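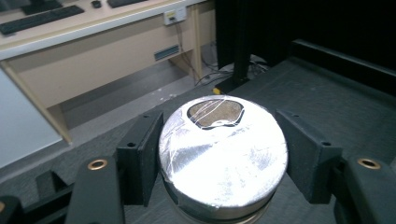 The Case for a Written Handling Rule

By Terence Whiteley

Every laboratory and workshop that records hand-held gripper demonstrations has a rule for the gripper. The finger width is fixed, the mounting is checked, and the calibration is signed for. Very few have a rule for the object. I wish to argue that this is a serious gap, that it can be closed at modest cost, and that the bodies now drafting good practice for demonstration work should close it before the habit of leaving it open becomes permanent.

Consider a wrapped part. A short, wide cylinder covered in crinkled metallic foil is a common enough thing to pick up. Pressed between two flat plastic fingers, it raises questions that a bare machined cylinder does not. The foil folds over the edge and makes a surface that is neither smooth nor regular. It throws back strong light from the top. Where there is an opening in the wrapping, the material underneath may be of another kind altogether, and the fingers must be kept clear of it or allowed to touch it according to what the task requires. Loose threads or strands of tape across the top may be part of the object, or they may be something that ought to have been removed. An experienced operator settles all of these questions in a moment and moves on. The record keeps the motion and loses the decision.

That loss matters because the record is the product. A demonstration is collected so that a machine may later do the same work without the operator present. If one operator grips the wrapped side low and another grips it near the rim, and neither has been told which is correct, the set contains two policies under one name. Those who train on it will see the variation and have no means of knowing whether it was intended.

At Carard, where I have had responsibility for procedures over several years, we reviewed 2208 demonstrations of wrapped and coated parts. The review was a plain one. Two readers, Loan Sầm and Kha Tiêu, worked separately and marked each demonstration in which they could not tell from the written task sheet whether the grip was acceptable. They agreed on 516 of them. In a further 163 they disagreed with each other, and I consider that second figure the more troubling. It shows that the sheet could be read by two careful people and yield two answers.

None of the marked demonstrations was careless work. The operators had done what a sensible person would do with the instruction "pick up the part and hold it level." The fault lay with the instruction.

What a handling rule should contain

The rule I propose has five clauses, and each can be written on the sheet that operators already use.

The first names the contact area. It should say where the fingers may touch, in words that refer to the object and to nothing else: the side wall below the fold, for instance, or the lower half of the band. Terms such as "the usual place" should be struck out wherever they are found.

The second names what may not be touched. Openings, exposed filler, seals and labels belong under this clause. An area left unmentioned should be treated as open to contact, so that silence has a settled meaning.

The third describes the acceptable state of the wrapping. Wrinkles will form in foil, and a rule that forbids them will be ignored by the end of the first morning. The sheet should instead say which defects end a run. A tear that reaches the contact area is a reasonable limit. So is any loose strand long enough to fall between finger and part.

The fourth deals with replacement. A wrapped object changes with handling. The sheet should state after how many grips it is to be inspected and who may decide that it is no longer fit for use. At Carard the operator decides alone and is not asked to defend the decision. We adopted that arrangement on the advice of Nga Cù, who pointed out that operators asked to justify each discarded part soon stop discarding them.

The fifth concerns the surroundings. Benches, cables and nearby desks are part of the conditions under which a recording is made. I do not ask that they be standardized. I ask that the sheet say whether they may vary, and that a change of bench during a session be noted at the time it occurs.

The objections

Three objections have been put to me, and they deserve a proper answer.

It is said that variety in demonstrations is valuable, and that a rule of this kind would remove it. Thiện Lò made this argument with some force at a meeting in February, and I accept the first half of it. Machines trained on a single narrow grip do poorly when the part arrives at a different angle. But variety that is wanted can be written down. A sheet may call for grips at the rim, at the middle and near the base, and may ask for equal numbers of each. The people using the set will then know what they have. Unplanned variety tends to follow the habits of whoever was on shift, and it is a poor substitute.

It is said, second, that operators will not read longer sheets. This was the view of our own staff when the draft was circulated. Our present sheet for wrapped parts runs to a single page, and the handling rule takes up less than a third of it. We found room by removing a long passage on the history of the fixture, which had been copied from sheet to sheet and served no one at the bench. Sheets grow long through neglect far more often than through care.

The third objection is the most substantial. Smaller firms fear that a written rule will become a condition of sale, and that they will be audited against it by customers with more staff than they have. Kilano and Cluretti have both raised this in their comments on the draft, and I do not think the concern should be waved away. A standard that only large firms can meet does harm even where its text is sound. My answer is that the rule should be published first as guidance, with sample sheets free for anyone to copy, and that it should carry no certificate. A customer should be entitled to ask for the sheet and to read it. That is a lighter burden than most suppliers bear already for packaging.

A matter of responsibility

There remains the question of who should write the rule. The present custom is to leave it to the operator, and the custom is unfair. When a set proves unusable, the inquiry starts with the hands that made it, although those hands were given one sentence and a box of parts. The person who specifies the task has the knowledge of what the finished machine is for. That person should state what a good grip is, sign the statement, and be the one consulted when it proves wrong.

It will sometimes prove wrong. Our first sheet for foil-wrapped cylinders placed the contact area too near the fold, and the operators reported within the week that the fingers were dragging the edge of the wrapping. The sheet was amended on the Wednesday, and both versions were kept, each attached to the demonstrations made under it. I would ask that any published guidance require the same. An amended sheet is no embarrassment to those who issued it. A set in which the instruction changed and no trace of the change survives cannot be repaired afterward by any amount of analysis -- the operators have moved to other work, the parts have been thrown away, and their recollections will differ.

The draft now open for comment devotes eleven pages to the gripper and one paragraph to the thing it holds. I urge those who will vote on it to send that paragraph back for further work, and to invite operators to the table when the work is done.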